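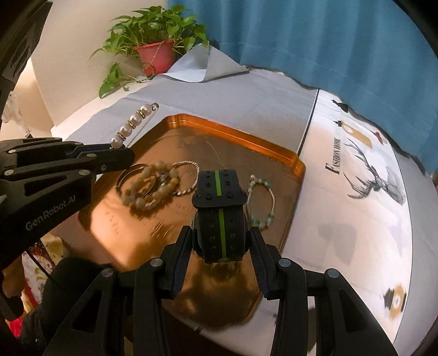 Bench notes, jewelry storage – 2026-09-11

Carrying on from the June entry, where I said I didn't believe a flat tray was a good way to keep bracelets and I still wanted to be shown. The Kukever people are keen on the idea that a shallow tray by the door or on the dresser "keeps everything in view." Well, yes. So does the floor.

What I want to know is whether small pieces stay apart in a tray with no dividers. The Zosport sheet says they do if you lay them out with care. I don't know anyone who lays out bracelets with care at eleven at night.

Using the copper-colored metal tray, the one with the clipped corners and the rounded rim. No liner. Mixed pieces, mostly bracelets, and the black sports watch with the green stripe down the strap. I added the watch because every leaflet about jewelry storage pretends people don't own one.

Notes so far

Overlap is the main problem. Bangles and beads end up on top of each other. A thin plain bangle slides under a beaded bracelet and then you have to lift one to get the other. Not a disaster, but it is the exact thing the tray is supposed to prevent.

The shiny bottom looks nice and doesn't help at all. Clear and glassy beads are hard to pick out against it. Big beige beads are fine. I'd take a dull cloth liner over the polish any day, but Kneath wants the shine kept for the catalog, so that argument is parked.

The pearl pin is a nuisance. It is long and stiff and wants a corner to itself. If pins go in the tray at all, they should go in last.

The watch takes up more room than it has any right to. The strap keeps its curve, so it won't lie flat next to anything. My vote is for keeping it out and giving it a hook or its own dish. I expect to lose that vote.

Table setup

Gray cloth and the FASHION HOME runner with the deer head. I'd rather have a plain top. The printed perfume bottles and red shoes make it harder to spot a bracelet that has been set down on the runner, and the black piece with the green accent is a poor match for all that black line work. Leaving it on for now so today's layout can be compared with the June one, which had the same runner. Plain cloth next time.

Second layout

Fewer pieces in the tray, the rest on the table to the right. Four bracelets and bangles inside, and even with all that spare floor they are sitting in two overlapping pairs. I had expected four to be an easy number. The pink charm is lying inside the ring of the clear bracelet, which I suppose Flivance would call "nesting."

The slim one with dark blue and amber beads is easy to tell from the others, and I'd use it as the marker piece from here on.
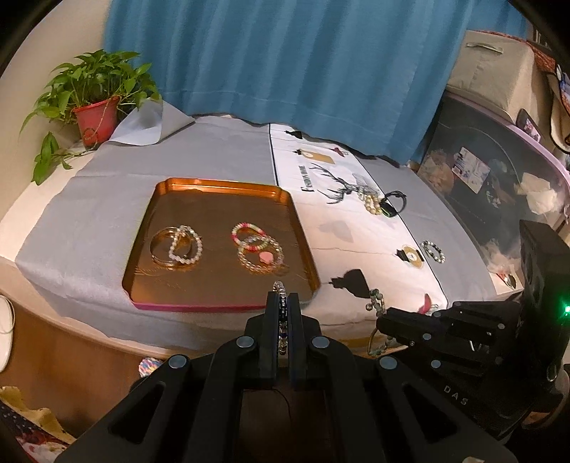

To do

Try a felt liner, dark, cut to the clipped corners.

Try 2 small dishes in place of one big tray, same pieces.

Ask Flivance where the 441 in their write-up comes from. If it is households, say so. If it is bracelets, I have questions.

Look for a cheap row of pegs. I still think hanging beats laying flat for anything with beads on a string, and nothing on the bench today has moved me off that.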